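About Wimbridge Play Kitchen School

Last updated: 2023-01-06

We're a small cooking school for kids, and we love what we do! Sandro Grasso started Wimbridge in the back half of an old bakery on Palumbo Street, with one oven, a stack of borrowed stools and a big pot of soup that the first class made (and finished) in a single afternoon. The oven is still here. It runs a little hot on the left side, so the older kids have learned to turn the trays halfway through.

Classes are for ages 5 and up, and we keep them to 30 children at the very most, split between the Jarka room and the Purkura room. Jarka is for baking, so it smells of bread most mornings. Purkura has the long sinks and the low counters, and that's where we chop, peel, stir and make most of the mess.

Every child cooks something from start to finish and takes it home. Flatbreads are the big favorite right now, and the November pumpkin week fills up fast every year – put your name down early if you can! We cook mostly with vegetables, beans and eggs, and we're happy to work around allergies if you tell us when you sign up.

Little brothers and sisters are welcome too. They get the play corner, with felt food, wooden spoons and a rug to spread out on. 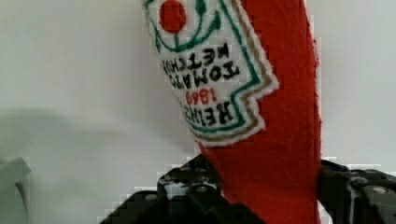

Plush ketchup bottle with its stitched green and tan label border.

Come by and say hello during any open kitchen. There's usually something warm on the stove, and we'd love to show you the rooms.

116 shares | 5 comments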